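Wagons vs small crossovers for a long commute – talk me into or out of it
Forum: Buying Advice

mahsa_p
Hi all! Long-time reader, first real post. My old wagon is at the end of its road and I have to pick something by the end of August. I drive 100 miles a day, mostly highway, and on weekends I haul two kids and a very large dog. My husband wants a small crossover like everybody else on our street. I want another wagon – I love how they sit on the road, and I can lift the dog in without wrecking my back. Am I just being sentimental?

Tehrani_A
Not sentimental at all! I've had three wagons and I'd have a fourth tomorrow if the dealers near me would stock one. On the highway you'll feel the difference every single day, less wind noise, less lean on the ramps, and mine always did better on gas than my wife's crossover. Load height is the big one for an older dog, too.

fnouri
I'll be the one to disagree, nicely I hope. I went from a wagon to a crossover two winters ago and I wouldn't go back. Buckling kids in without bending over is worth a lot, and our road doesn't get plowed until noon. Yes, it leans more. You stop noticing after a week or so.

Tehrani_A
You stop noticing, your passengers don't :) But fair point about the snow. I'd still say good winter tires fix most of that. I paid $2184 for wheels and tires together, which hurt, but they've lasted.

audrey_anne_b
Take the dog to the test drive! I know it sounds silly, but ours flat out refused to jump into the crossover we had all but signed for, and the salesman was very sweet about it. Bring the car seats as well, and measure the cargo floor with the back seats up, not folded.
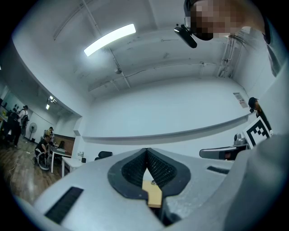 Re: Wagons vs small crossovers – what about used?

smoradi
Has anyone mentioned used? The wagon crowd tends to keep service records, bless them, and a three-year-old one would leave you money for the tires Arash is talking about. Just have your own mechanic look it over first.

fnouri
Agree with that part, used is smart either way.

mahsa_p
You're all so kind, thank you. We're driving one of each on the same afternoon, dog included, and my husband has agreed to sit in the back for at least one highway exit. I'll report back!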